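Is a whitening "maintenance plan" worth paying for?

Posted in Teeth and Gums by mugoftea

I went in for a check-up and came out with a leaflet for something called the Femeck Bright Plan. You pay 40 pounds a month for 11 months, and for that you get moulded trays, a tube of gel every so often and 2 "shade reviews" with the hygienist. My teeth are a bit yellow from tea but there is nothing wrong with them. The dentist said so herself before the leaflet appeared.

What bothers me is the wording. It says results are "clinically supported" but doesn't say by what. It says the shade will "relapse" if I don't keep it up, which makes having ordinary teeth sound like an illness. When I asked at the desk what strength the gel was, I was told it was "professional strength". I asked again and got the same answer.

Has anyone done one of these plans, and did you need to keep topping up? I have one white filling near the front, if that matters. I'm also slightly sensitive to cold on the left side.

Posted by Tramine

The filling does matter, and I'd want to know why it wasn't brought up. Gel doesn't lighten filling material or crowns. If the teeth around it go paler, the filling stays as it is and you may end up paying to have it replaced to match. Ask for that price before you sign anything, and get it in writing.

On topping up: yes, the colour drifts back, quicker if you smoke or drink a lot of tea or red wine. But once you've got trays that fit, you already own the expensive bit. I had mine made at a practice in Tilomard and paid for them outright. Now I buy a single syringe of gel when I feel like it, and some years that has been never. I can't see what a monthly payment gets you apart from a monthly payment.

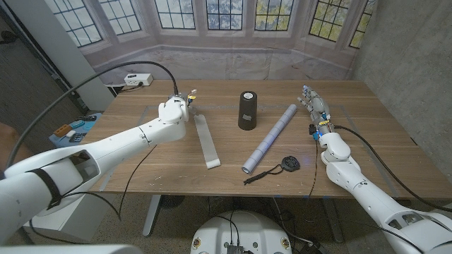
As for the shade reviews, mine consisted of someone holding a plastic shade guide next to my mouth and saying "ooh, lovely". Ask to see the starting shade written down in your notes. If they haven't recorded one, I don't know what they think they'd be reviewing.

The strength question has a proper answer, usually a percentage of carbamide peroxide or hydrogen peroxide, and those two numbers aren't the same thing, so make sure you know which one you're being quoted. It should be printed on the syringe. A desk that can't tell you can go and look.

Sensitivity: get the left side looked at first. It might be a worn patch or the gum creeping back, and whitening gel on top of that is no fun at all. Mine ached for a couple of evenings and I didn't start with a problem.

Posted by oldenamel

Don't bother. My sister in law did it and you couldn't tell. Just use baking soda, it's pennies.

Posted by Bhatia

I wouldn't scrub with baking soda every day on teeth that are already sensitive. It might lift some surface tea stain but it won't change the colour underneath, and people who want quick results tend to press too hard.

To the original poster, have a plain scale and polish before you decide anything. A lot of tea stain sits on the outside and comes off with that. Then look at them in daylight, not in the mirror over the dentist's sink. You may find there's nothing left worth spending money on.

If you still want whitening, do the sum on the leaflet. That's 440 pounds before you've touched the filling. Then read the part about cancelling. I was once quoted 1110 for a "smile package" that was trays, gel, a polish and an electric toothbrush I already owned. I asked for each thing to be priced separately and the list never arrived, so I kept my money.

I'm not against it altogether. It does work on ordinary yellowing, if it's done by a dental professional and your mouth is healthy. I just don't trust anything that has to be sold as a plan.

Last updated: August

Print this page
E-mail this page to a friend

Related in Teeth and Gums
Do charcoal toothpastes do anything?
Hygienist says every three months, is that normal?
White filling has gone brown at the edge
Chipped front tooth, bonding or leave it?
Are whitening strips from the market safe?
How long should a night guard last?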